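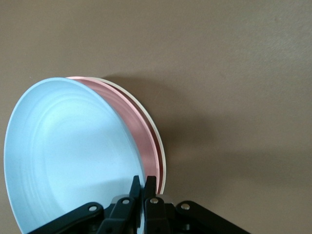
## July, plates again, 4:30 pm

Long afternoon at the Tramthorpe bench, and a pleasant one. We stayed on **plate stacks** the whole time: blue in front, pink nested behind it, white at the back, all three held by the rims in one grip. I keep coming back to this one because it's such an ordinary kitchen job - you grab the clean plates in a bunch and carry them to the shelf without a thought - and it asks an awful lot of two narrow fingertips!

Tally for the session:

- 28 tries at the three-plate grip
- 33 tries at single plates, mostly to warm up and check the closing force
- running total in the Flarnine log is now 1,415

What I'd like us to look at next is the tilt. When the plates lean together at the same angle I feel pretty good about the grip, but I'm less sure what we do if the back one hangs a little behind the others. The wrist view gives us plenty of the front plate and only a sliver of the last, so the Rattanakul planner is more or less guessing back there. Maybe a second view from the side? (I said this in the spring too, I know.)

As for whether it could put away my dishes at home, I'd say one plate at a time, with me standing nearby, sure. A whole rack after supper, not yet. I'd want another 1,000 tries in the log before I let it near the good china.

To do: new fingertip pads, and copy the force settings over to the Zeviro sheet.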